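Prarard Plush Throw Blanket, Pale Pink, Large

Price: $58
In stock, ships in 2 days
Sold by: Grendoleo Home, a small shop run by Nazanin Sharifi

Hi, Nazanin here! I write all of these pages myself, so you get my opinions along with the measurements.

I've been selling the Prarard throw since August and it's the one I keep reordering. I had the gray one on my own couch first, then the pink came in and I swapped (the gray went to my sister, who was very happy about it). The color is a pale, soft pink, a bit dusty in lamplight and a little brighter by a window. If you want a hot pink or a bubblegum pink, you'll be disappointed with this one, so please look at the Grukalport throws in the next section of the shop.

What it feels like

Deep plush on both sides, so there's no scratchy back. It's a 300 gsm polyester, a middle weight for a throw. I can sleep under it in winter with a sheet and a thin quilt and I'm fine, but my husband says he'd want something heavier. On the couch it's plenty. It's big enough to cover two people's legs and still tuck under your feet, and on a queen bed it covers the top nicely but won't hang down the sides.

The edges are turned over and stitched, no ribbon trim. I like that better, ribbon always frays on me.

Washing

Cold wash, gentle cycle, mild soap, and skip the fabric softener. Softener coats the pile and makes it feel kind of greasy after a while (I learned this on a much more expensive blanket). Tumble dry on low or hang it over a rail. Shake it out while it's still damp and the pile comes back up. Don't iron it, please! The fibers melt.

It will shed a little the first time, so wash it by itself. After the second wash mine stopped. It does pick up pet hair, like any plush, and a rubber glove gets that off faster than a lint roller.

How I use mine

Mostly on the bed, to be truthful. I fold laundry on it, I pack suitcases on it, the kids build forts out of it. It's a nice surface for laying out clothes because things don't slide around. One of my regulars, Dzintra Urbonaitė, bought 4 of them for her guest rooms and wrote back that people keep asking where she got them. I was thrilled with that email.

Good to know before you order

The pile shows marks when you run your hand over it, lighter one way and darker the other. Brush it with your palm and they go away. Screens vary too, so if you need to match a wall color, write to me and I'll mail you a swatch.

Returns are fine if it hasn't been washed. Keep the cloth bag it comes in, I need that back too. I use the Sveinbjörnsson parcel service, and you'll get a tracking link the same day I drop it off.

Other colors: gray, oatmeal, dark green (dark green is back in on Dec 2, 2023)

Questions? Use the contact form at the bottom of the shop page. I answer in the evenings, usually with tea and a blanket on my lap. 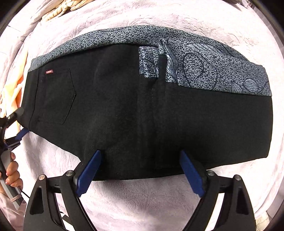
Prarard throw in pale pink, with black trousers laid out on top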